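What Is a Sales Tax?

You saved up for a soccer ball. The tag on the shelf says $20. You take it to the register with a $20 bill, and the person at the counter asks for more than that. The extra money is called sales tax.

A tax is money that people pay to their government. Governments use it for things that everybody shares, such as roads, schools, parks, libraries and fire trucks. A sales tax is one kind of tax. You pay it when you buy certain things in a store or online.

How does it work?

Sales tax is a part of the price. It is figured out as a percent. Percent means "out of one hundred." If the sales tax is 5 percent, you pay 5 cents for every dollar you spend.

Let's go back to the soccer ball. It costs $20. Five cents for each dollar makes 100 cents, and that is one dollar. You pay $21 in all. The store keeps the $20 and sends the $1 to the government.

Now try a bigger number. The town of Lostmont buys new goals and nets for $1,000. With a 5 percent tax, the tax would be $50. But towns often don't have to pay sales tax on the things they buy, so Lostmont may pay no tax at all.

Who decides how much?

In the United States, each state makes its own rules. Some states have no state sales tax. In many states, a city or a county can add a little more on top. That is why the same ball with the same price tag can cost more in one town than in the next.

Lawmakers can change the rules. First someone writes a bill, which is an idea for a new law. Then the lawmakers talk about it and vote. If enough of them vote yes, the bill usually goes to the governor. The governor can sign it, and then it becomes a law.

Is everything taxed?

No. Many states do not tax most food from the grocery store. Some do not tax medicine, and a few do not tax most clothes. Things that are not taxed are called exempt.

The rules can be tricky. In some places a plain T-shirt is exempt, but shin guards are taxed. The shirt counts as clothing and the shin guards count as sports gear. A store has to know which is which.

Some states also have a tax holiday. This is a short time, often just a weekend in summer, when certain things can be bought without sales tax. Many families use it to buy clothes and notebooks before school starts.

Is sales tax fair?

People do not agree about this. Some say it is fair because everyone pays the same percent. Others say it is harder on families with less money, who have to spend most of what they earn - a dollar of tax matters more to them. Lawmakers hear both sides when they vote.

Try it yourself

Ask a grown-up for a store receipt. Look near the bottom for the word "tax." Put the receipt on a table and find the price before tax, which is often called the subtotal. Add the tax to it. Do you get the total?

Words to know

Bill: an idea for a new law
Exempt: not taxed
Percent: out of one hundred
Subtotal: the price before tax is added

Written by Gerd Weidemann

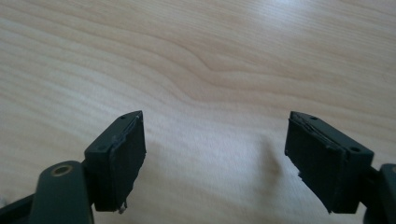
Wood grain on a tabletop.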